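Reading time: 2 min
Print | E-mail

March, 6.40 am

Shift log first, then the rest. Trulley line stopped once overnight, feeder fault, cleared in 20 minutes. Pusent folding cell still not released to production. Target is 2000 garments a shift and it won't see that this month.

I spent the morning at the demonstration table. The roster now has a code for it, 2692, so the hours come out of the project budget and not the laundry's. You work with a gripper in each hand and the jaws do what your fingers used to. Blocks are 90 minutes, then a break. My folding speed counts for nothing there. 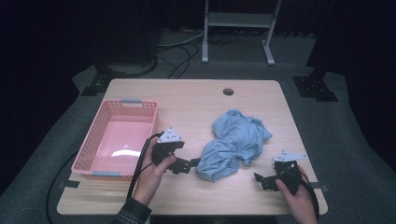 Mudaliar asked at the break whether our grade stays the same once the cell takes over the sorting bench. I said the letter covers pay until the next agreement and is silent on grade. Wrote it down to raise with the union.

Bench staff are to be retrained as cell attendants. As far as I can tell that means clearing jams, logging faults and topping up bins. Less lifting, which my shoulder will favour. More standing and watching, and the night crew will do it alone.
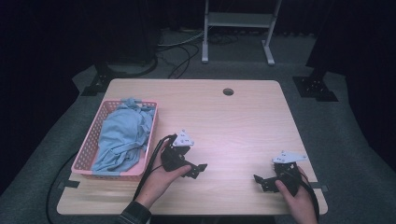
Light blue cloth in the pink basket, demonstration table.

Wrists sore by noon. Asked for a lower table.

Print | E-mail

Comments (2)

Trirley: We lost the bench at our plant too. Get the grade in writing before the training starts.

nightfold: Alone on nights is the part I'd fight.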